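Home | About | Issues | Authors | Search
Category: Workplace and Industry Studies
Print this article | E-mail this article

4. Findings: how shift handovers are done and what gets lost

4.1 The written log

Both plants keep a handover log. At Grerkside it is a bound book on a shelf by the supervisor's desk, and at Drostitz it is a form filled in on a shared computer. We read every entry made during the study period, 900 in all, and sorted them by length, subject and whether the next shift had added a reply.

Most entries were short. A common one gave the name of a line, a word such as "good" or "slow", and a set of initials. Entries about stopped equipment were longer and usually named the person who had been called. Entries about staffing were the shortest of all, even on nights when a crew had been two people down and had changed the order of work to cope.

Replies were more common in the bound book than in the computer form. Workers at Drostitz told us they could not see the older entries without opening a second page, and that few of them did so at the start of a shift. The form also has a required field for output, and where a crew had no figure ready they tended to copy the one from the day before. We left those figures out of our analysis.

4.2 The spoken handover

The log is only part of what passes between crews. At both plants the outgoing lead hand meets the incoming one on the floor, and the two talk while walking the line. We sat in on 20 of these talks. The shortest was over before either person had put down a coffee. The longest took in a dispute over overtime, which had to be settled before the incoming crew would agree to the order of work.

Where the talk happens matters. When it was held in the lunch room, the lead hands spoke mainly about people: who was off sick, who was training, who had asked to swap. When it was held beside the equipment (Figure 2), they spoke more about the work itself, and the incoming lead hand asked more questions. Plant managers at both sites favoured the floor, but noise was a problem there and some details had to be repeated or were written on the back of a glove box.
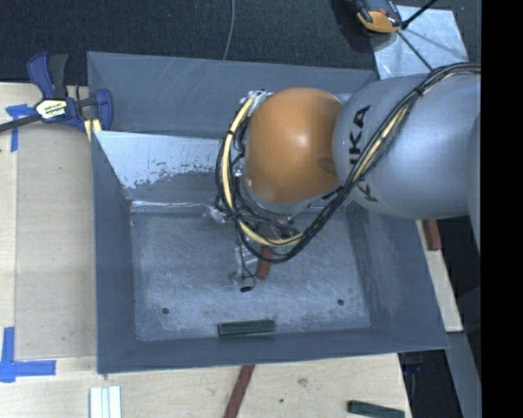

Figure 2. Bin and robot arm.

Harvey Robichaud did not accept that the floor was the better place. He said the lunch room was where he learned what he needed, and that if a crew came on sour from the night before he would sooner know that than hear the state of every line. In his view the equipment could be looked at by anyone with eyes, while the mood of a crew had to be told to you by someone who had been there for it.

Several other lead hands made a similar point in interviews. They drew a line between things the next crew would find out anyway and things it would not. A jammed feeder belonged to the first group. A promise made to a worker about leaving early belonged to the second, and it was this kind of item that caused the most bad feeling when it was missed.

4.3 Paid and unpaid overlap

Under the Drostitz agreement there is a paid overlap of 7 minutes between shifts. Grerkside has none, and the incoming lead hands there arrive early on their own time. Four of the lead hands we interviewed raised this without being asked. Diane Lemieux told us she had come in early for so long that she no longer thought of it as work, although her family did.

The overlap at Drostitz was not always used for handover. On busy nights the outgoing crew spent it cleaning up, and the talk was held in the parking lot or skipped. Labour representatives at the plant wanted the overlap made longer. Management's position was that the present one would be enough if cleaning were finished sooner.

4.4 Missed items

We asked each incoming lead hand, at the end of the shift, to name anything they wished they had been told at the start. Staffing changes came up most often, followed by materials that had been moved. Items entered in the log and also spoken about were rarely named. Items entered in the log alone were named nearly as often as items that had not been recorded at all, so a written entry by itself did little to get the message across. The next section looks at whether this pattern differs between day and night crews.

Previous section | Next section | References | Back to contents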